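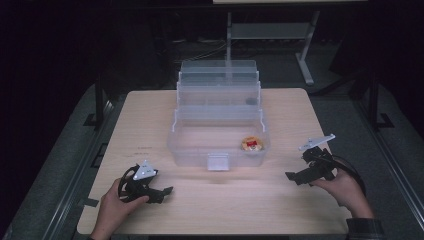
Two-gripper station, tiered box open, one item in the main compartment.

Handheld capture: what do you write down before a session counts as valid?

Started by latchkey_fw

We are rewriting our station procedure for two-handed gripper work and I would like to compare it with what other groups do. The current version is six pages and most of it was copied from a procedure for a fixed arm, so it has a section on e-stops and almost nothing on how the operator starts and finishes.

The task family is container work: open box, put item in, take item out, close box. Draft rules so far:

1. Both grippers in view and clear of all objects at the start of every episode.
2. Container inside the marked zone, latch side towards the operator.
3. Table clear except for task items.
4. Sleeves dark and plain, cuffs no further forward than the wrist.
5. Episode ends with both grippers clear of all objects again.
6. Any dropped item ends the episode. Flag it, don't delete it.

Rule 1 is the one I get complaints about. Operators say it adds a second or more to each episode and over 4,000 episodes that is real time. Opinions wanted, and actual wording if you have it.

----

Reply from orrery77

Keep rule 1. We dropped it for one batch and regretted it. If the jaws are already on the lid at the first timestamp you have no clean approach segment, and whoever trains on it later has to trim by hand or throw it out.

Our wording, which you can have:

"At start and at end, each gripper shall be stationary, visible, and not in contact with any object or the work surface, for not less than one second."

The one second matters. Without a number people do a sort of rolling start.

I would change rule 4. "Plain" gets argued about. A faint pattern on a dark cuff has never caused us trouble. Hi-vis stripes have.

----

Reply from bolt_and_shim

Disagree on rule 1, or at least on making it a hard fail. If you require the same clean start every time, you train on the same clean start every time. We allow any start pose and record which type it was: clear, near, or in contact. Three labels. The downstream people filter as they like.

What I would make a hard rule is the state of the container. Yours says where the box goes and doesn't say what condition it is in. A box with tiered trays has more than two states. It can be shut and latched, shut and unlatched, part way, or fully open with the trays stepped back. If the episode sheet only says "open" you will not know later which one the operator was handed.

----

Reply from latchkey_fw

Fair point on the container. Our sheet has a single tick box for open or closed. I will split it.

On start pose, I take the argument about variety, but our experience with free-form labels is that they stop being filled in after lunch.

----

Reply from orrery77

Same. Labels that depend on the operator's judgement drift. We had 70 episodes marked "near" by one person that anyone else would have called "in contact". A hard rule can be checked by a second person in a minute.

----

Reply from marrow_lane

Coming from the Stulline side, where the procedure has been audited twice. Some notes in no order.

Clear plastic containers need their own line. Edges read poorly, and a tray behind a tray looks like one tray. Our standard requires any transparent container to be logged as transparent, along with the colour of the surface under it. Pale wood grain under a frosted box is a poor contrast pair. We don't ban it, we log it.

Anything sitting behind a clear wall counts as being in the scene. People look through the box, see something small and dark in the back tray, and leave it off the item list because it isn't the task item. It goes on the list.

"Table clear except for task items" is not checkable as written. Is a strip of tape on the table edge a task item? Is printing on the surface? Ours says "no loose object on the work surface other than those listed on the episode sheet", and fixed markings are listed once per station.

Rule 6 is good. Never delete drops.

----

Reply from bolt_and_shim

Agree with all of that except logging surface colour for each container. Log it once against the station. Nobody is swapping tables between episodes.

----

Reply from marrow_lane

We were. Two tables, same station ID, different finish. It took until August to find out which sessions were which. That is why it is on the sheet.

----

Reply from tern_colony

Question on cables and floor. Do any of you have a rule for the area outside the table? We run on carpet with rails and posts either side, and the argument here is whether the procedure should cover it or leave it to the general safety document. I say it should, as the operator is looking at the grippers and not at their feet.

----

Reply from orrery77

Leave it in the safety document and put a pointer in the procedure. Two documents with the same rule in slightly different words is how you fail an audit. Our pointer is one line at the top: "Floor and cable check completed, initials."

The thing I would cover in the procedure is reach. Anything upright beside the table -- posts, brackets, a second frame -- should be outside the swing of the gripper with the operator's elbow out. We measured for the largest operator and marked the floor.

----

Reply from tern_colony

The pointer works for me. Stealing the elbow-out wording.

----

Reply from gable_end

I think most of this is over-specified. We ran the Kotian trial with a half-page sheet: station, operator, task, container, item, pass or flag. 49 sessions and the rejection rate was no worse than on the long form. Each field you add is a field someone fills in from memory at the end of the day.

If I had to keep one rule out of the original list it would be the end state. An operator who backs off properly at the end is usually in place for the next start, so you get rule 1 for free.

----

Reply from marrow_lane

49 sessions with how many operators?

----

Reply from gable_end

Three. All trained by the same person, which I admit helps.

----

Reply from marrow_lane

Then the half page was the sheet and the rest of the procedure was in the trainer's head. It works until the trainer leaves. I am not against short sheets. Station facts can be fixed once and kept off the episode form, which gets you most of the way to yours.

----

Reply from bolt_and_shim

That split is the right one. Station sheet, signed when the station changes. Episode sheet, as short as gable_end likes. I would still put start type on the episode sheet but I can see I am outvoted.

----

Reply from latchkey_fw

Revised draft, going to the group on 2021-05-11:

Station sheet (on any change): table finish, fixed markings, floor and cable check, reach check with elbow out, gripper pair ID.

Episode sheet: container and state (latched / unlatched / part open / fully open), transparent yes or no, all loose items including any inside the container, pass or flag.

Start and end: orrery77's wording, with the one second kept in. Start type left out for now.

Sleeves: "dark, no reflective material, cuff at or behind the wrist." The word "plain" is gone.

Still open: what to do with labels on packaged items. If the item has a printed label, do we specify label up, or leave it to the operator?

----

Reply from tern_colony

Leave it free and don't log it. Label up every time is exactly the sort of habit that gets learned.

----

Reply from orrery77

Specify it in the reset and randomise it from a list. "Leave it to the operator" means label up.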